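Hi all, August update on the Bostdale gargoyle trail.

We've now surveyed 40 carvings, 18 of them still working as proper waterspouts, which thrilled me no end. The Skyrme tower took three visits (wind, then more wind) but the grotesques up there are gorgeous – one has a goat's beard and a very rude tongue. The colour booklet is laid out and we've ordered 400 copies from Pistov. Their quote came in under what you'd budgeted, so I'd like to put the difference toward the audio stops, if you're happy with that.
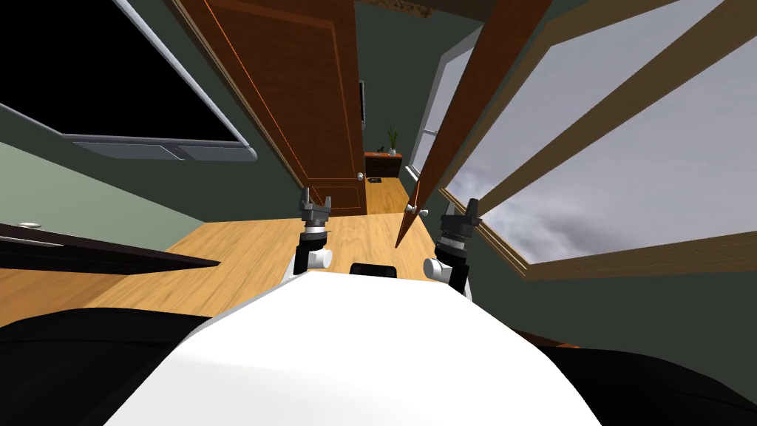 Computer render: two open grippers over a light wooden floor.

Still outstanding is the Zernik chapel, where I'm waiting on permission to use the north stairs. I'll send receipts with the next report.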